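车库训练通讯 9/12/20

写在开头:上一期发出去以后,收到好多来信问我上挺(就是把杠铃从肩上送过头顶的那一下)到底该怎么练,尤其是一个人在家、天花板又不高的情况。我本来打算这期写划船机的保养,稿子都开了个头,后来想想还是先把上挺写了吧,链条上油什么的可以往后放一放。

先交代一下我自己的水平,免得大家以为我是什么高手。我举重底子很一般,体操动作还凑合,跑步慢得要命。上挺一直是我的老大难,架杠没问题,下蹲预备没问题,一到发力那一下就开始往前跑,杠铃在前面,我在后面追,追得上算成功,追不上就只能往地垫上扔(楼下是自家储物间,所以没人来敲门,谢天谢地)。

今年夏天我在Jirstead待过一阵,那边有个不大的训练馆,门口连招牌都快掉了,里面倒是收拾得很整齐。馆里有一套课,叫Jerketti,名字听起来像一种意大利面,内容其实就是围着上挺转:空杆、轻重量、停顿、再加一点点过头稳定性,一共练4周。我当时跟着上了头几节,后来要回家,就问他们要了计划表,自己在车库里接着往下练。这期要讲的东西大半是从那张表上来的,小半是我自己瞎琢磨的,我尽量分清楚。

先说预备下蹲。我以前蹲得太快,也太深,总觉得蹲深一点弹得高一点。Jerketti的做法是让你慢慢往下沉,在最低点停住,停到你能感觉出重心在脚的哪个位置,然后再起。我头一次这么练的时候大吃一惊,原来我的重心早就跑到前脚掌去了!脚跟几乎是虚的!怪不得杠铃老往前飞。停顿这个东西真的很烦人,大腿会抖,呼吸也憋得难受,可是它藏不住毛病,你哪里歪了,停在那里全都看得见。

如果你在家练,建议找一面镜子放在侧面,正面的镜子用处不大。没有镜子就用手机录,放低一点,跟髋差不多高,能看到脚跟和杠铃的位置就够了。我是练一组看一回,看多了会着迷,休息时间越拖越长,所以我给自己定了规矩,组间休息2分钟,到点就上,没看完也上。

再说架杠。好多人(包括从前的我)把挺举里的架杠和推举里的架杠混在一起。推举的时候手肘可以低一点,手里握得实一点,上挺就不一样,肘要高一些,杠铃要真正压在肩上,手只是扶着。你要是手腕柔韧性不好,先别着急加重量,每天刷牙前后掰一掰手腕,跪在地上把手背朝下压一压,过一阵子会松很多。我手腕到现在右边还是比左边紧,杠铃放上去会稍微有点斜,习惯了。

然后是下面这个问题,来信里问得最多的:箭步挺还是力量挺?我的看法是看你打算干什么。如果你主要是做计时训练,杠铃重量中等,次数多,那力量挺(两脚基本不动,膝盖微屈接杠)省时间也省脑子。如果你想冲一次最大重量,那还是老老实实学箭步,接杠的位置低,前后的容错也大得多。计划表里两种都有,前半段力量挺多,后半段箭步多。我自己偏爱箭步,倒也没什么道理,就是觉得脚落地那一声特别过瘾。

说到落地,前脚迈多远是个麻烦事。有个土办法:拿粉笔在地上画出你的起始脚印,做完一次低头看一看前脚落在哪里,后脚又落在哪里。我最初前脚几乎没往前走,全靠后脚往后蹬,整个人像在躲什么东西。画了几次粉笔以后就好多了,就是车库地上乱七八糟的,下雨天鞋底一带,画到厨房去了。 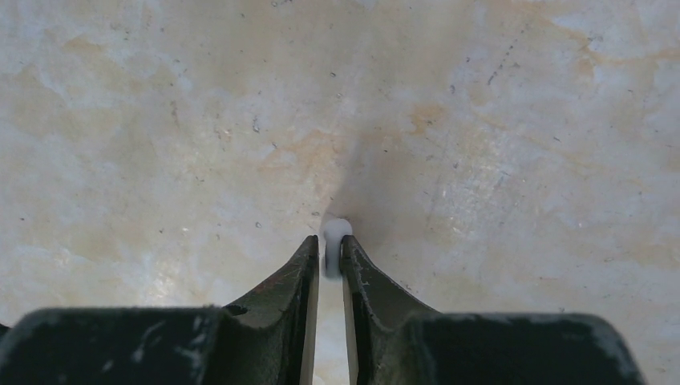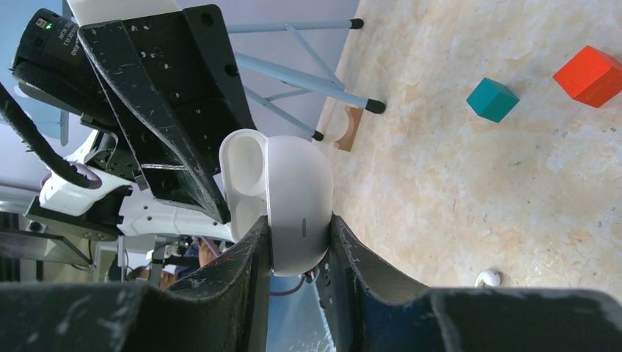 第二张:白色耳机充电盒,盖子打开的样子。

接着聊重量。我知道大家最爱看这部分。我刚开始跟这套计划的时候,上挺用60来公斤都会晃(别笑),现在80公斤能稳稳当当地接住,站起来还能收脚,先收前脚,再收后脚,不慌不忙。这个数字放在真正的举重运动员面前当然不值一提,可对我来说已经是很久以来最高兴的一件事了。那天我在车库里喊了一嗓子,把邻居家的狗都喊叫了。

不过我得提醒一句,不要照着我的重量去练。每个人的肩膀、背、腿都不一样,你能蹲多少和你能挺多少之间也没有什么固定的换算。如果你过头举着杠铃站不稳,或者肩膀前面有刺痛感,先停下来,找懂行的人看看,别在论坛上问一圈就接着举。我前年就是这么把肩膀弄得好几个月不能做引体的,想起来还生气。

下面给一个可以直接拿去用的课,空间小的朋友也做得了。我按自己的口味改过一点,Jerketti原版的顺序不太一样。

热身:慢跑或者跳绳,出一点汗就行。接着用弹力带做几下肩外旋,再拿空杆做过头走,走慢一点,肋骨别往外翻。

技术部分:停顿预备蹲接力量挺,空杆起步,每组加一点点,加到你觉得姿势开始变形的前一档,然后留在那里。变形了就退回去,不丢人。

主课:箭步挺,做4组,次数自己看状态,每一次都要收好脚再放下。

收尾:跳绳,333下,断了接着数。为什么是这个数我也不知道,计划表上就这么写的,贴在墙上久了,看着还挺顺眼。会双摇的可以做双摇,不会的单摇就行,别在这上面跟自己较劲。

做完以后肩膀会发沉,第二天上背会酸,靠近肩胛骨中间那一片,正常。要是酸在腰上,多半是接杠的时候塌腰了,下次把重量降下来,肚子收紧,再录一段视频看看。

顺便说说鞋。有读者问我穿的是什么,我现在穿的是Hestance的一双举重鞋,鞋跟硬,鞋底平,绑带有点长,老是拖到地上,我拿剪刀剪掉了一截(别学我,剪歪了)。没有举重鞋也不要紧,找一双底硬一点的平底鞋,别穿那种软绵绵的跑鞋来挺杠铃,踩上去像踩在蛋糕上,人会左右晃。光脚也可以试试空杆,感受一下脚掌抓地,上重量就算了。

还有天花板的事。我家车库顶上有一根横梁,正好在我最想站的位置,所以每次上挺我都得往门口挪两步。如果你家层高实在不够,可以做坐姿推举和高架上的支撑练习,或者干脆搬到院子里去。冬天搬出去是有点遭罪的,杠铃冰手,镁粉也不太管用,我会先把杠铃放在屋里焐着,到点再扛出去。院子地面不平的话,一定要先垫板子,箭步落地最怕一脚高一脚低。

来信里还有位读者住在Assunção附近,说那边的训练馆这段时间开开关关,好不容易报上名,又改成了户外课,问我一个人在家练会不会越练越歪。会的,我就歪过!所以我才反反复复讲录视频这件事。你可以找一个也在练的朋友,互相发片段,不用写长篇大论,挑一个毛病说就够了。我和几个老训练伙伴现在就是这样,谁发视频都会被挑脚跟,挑得多了,每次上杠之前耳朵里自动就响起来:脚跟,脚跟。

也有人问能不能把上挺和深蹲放在同一天。我自己是放的,先挺后蹲,蹲的重量放轻。反过来试过一次,腿已经软了,预备下蹲的时候膝盖往里夹,难看得很,后面就再也没那样排过。引体和推举类的动作我会跟上挺隔开一天,给肩膀一点喘气的时间。至于跑步,想跑就跑吧,我反正是能拖就拖。

十二月剩下的日子我打算把这套计划从头再走一遍,重量不往上加,就磨动作,重点还是脚跟和那只不听话的右手腕。想一起练的朋友可以直接回复这封邮件,告诉我你现在卡在哪一步,视频也可以附上,我看得慢,但都会看。竖着拍的也收,只要能看见脚。

下一期写划船机,这回说到做到,链条油我都买好了。有关于划船机的问题也可以先攒着发过来,座椅吱吱响的、拉绳回不去的、划几下屁股就疼的,都行,最后那种我特别有发言权。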